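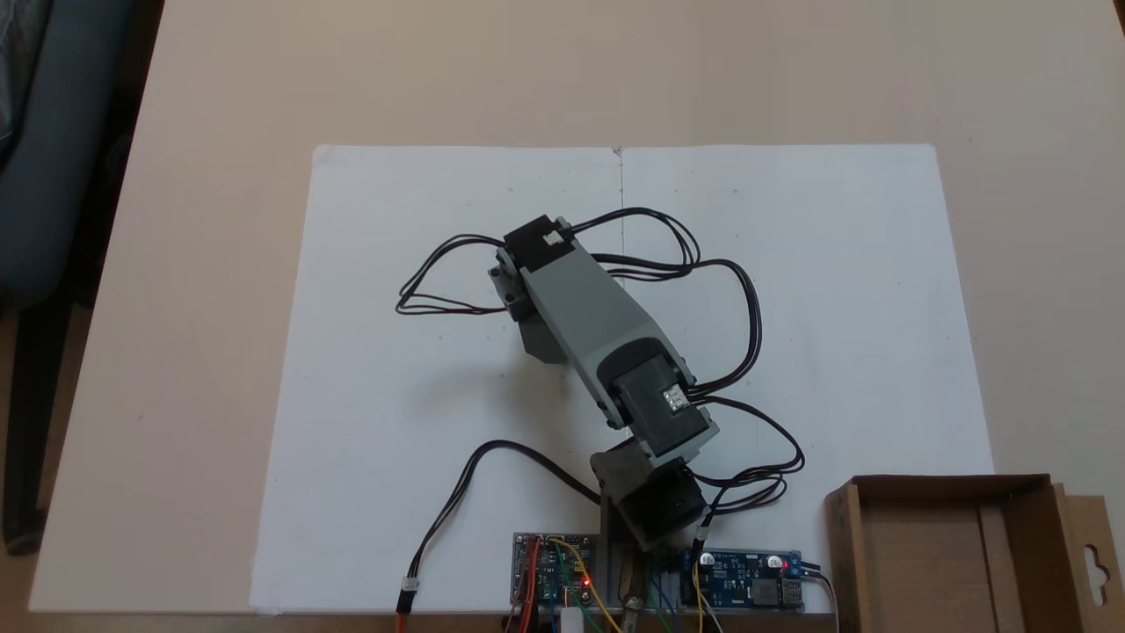
Papering a table: the questions I keep getting

I put a few notes up about covering my table with plain white paper and my inbox hasn't been quiet since (lovely, keep them coming!). I've answered the most common ones here and I add to the page when something new turns up. Last tidied up 28 February 2023.

Why paper and not a cloth or a mat?
I tried a vinyl mat first and it never lay flat, and I found it shiny under the ceiling lights. Plain white paper is dull in a good way. Small things show up on it, I can scribble a pencil note next to whatever I'm doing, and when it gets grubby I swap it. A cloth rucks up the second you push something across it.

How big is your sheet?
Two halves side by side, each 479 mm wide, on a table that's 1072 mm long. So there's a strip of bare table left over at both ends, and I like that. If the paper goes right to the edge you catch it with your sleeve and the whole lot moves.

Can't you just buy one big piece?
You can! Clatanen do a wide roll, but the postage on a long tube nearly made me fall off my chair. Their cut sheets come flat and work out at 64p each, so I buy those and put up with the line down the middle.

How do you join the two halves?
Butt them together, don't overlap them. An overlap makes a little step and anything you slide across will find it. Turn both sheets face down, push the edges together against a ruler, run one long strip of tape along the back, then flip the whole thing over. It's easier with two people, but I manage by myself with a couple of heavy books. I use Jindel paper tape. Clear sticky tape goes on fine but I find it pulls tight and puckers the join.

Will the seam show?
Faintly, yes. I've stopped minding. It's quite handy for lining things up, and I tend to put blocks down to one side of it so they sit level.

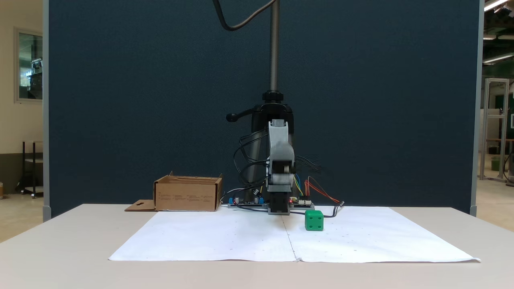
My edges keep curling. Help?
Mine do too, a bit. Rolling the paper gently the other way helps, and so does leaving it under something flat overnight. I wouldn't tape all four sides down, though. I did that once and the middle rose up like a pie crust when the weather turned damp.

What about specks and little marks?
A soft brush for loose bits and an ordinary white rubber for pencil. Anything that won't shift gets left alone. I used to change the paper at the first dot and I was going through a silly amount of it.

Does it matter what colour the table is?
More than I expected. Thin paper on a dark top goes a bit grey. Over white or pale beige you can get away with something lighter, and on a dark table I'd go thicker or use two layers.

Where do you keep the odds and ends?
In an open cardboard box, every time. Cut the flaps off or fold them flat, and keep it towards the back of the table so you aren't knocking it with your elbow. I have a proper Disteo storage tub as well, very smart, and I never use it.

Can I use the back of the sheet?
If you joined it with tape, not really, as the tape side is lumpy. I cut the old ones up for shopping lists.

Do you sell the sheets?
No, sorry! I only buy them like everyone else. If you're near Marín, the art shop there will cut paper to size while you wait, so take your measurements with you.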